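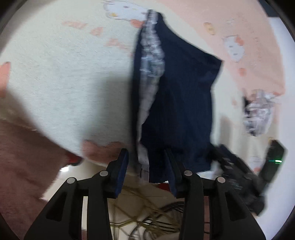 Good practice with the Kuscombe hand gripper pads

Thank you for looking at the Kuscombe pad set from Starbridge! We get plenty of letters from people handling clothes and soft goods, so we've put our own house rules right on this page — they cover most of what you'll ask us anyway.

Pinch knits where the fabric is bunched, and go easy near lace or ruffled trim. Check all the pivot pins before you start. Keep cables clear of the fingers, and stop if one gets drawn in.

When two people or two grippers share a garment, agree out loud who lets go first. Open the jaws fully before you move in again.
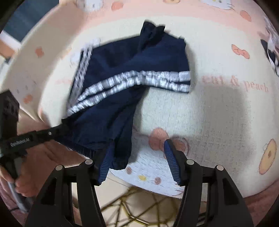 Hands stay on the handle the whole time, please, and well away from the pads. We ask for a break every 23 minutes (our testers at the Mudgway shop grumbled at first, and now they're the ones watching the clock).

Wipe the pads after 16 garments and replace them after 400. Spare pads are listed under Flosivport Parts, item 53.

Page updated 10/30/26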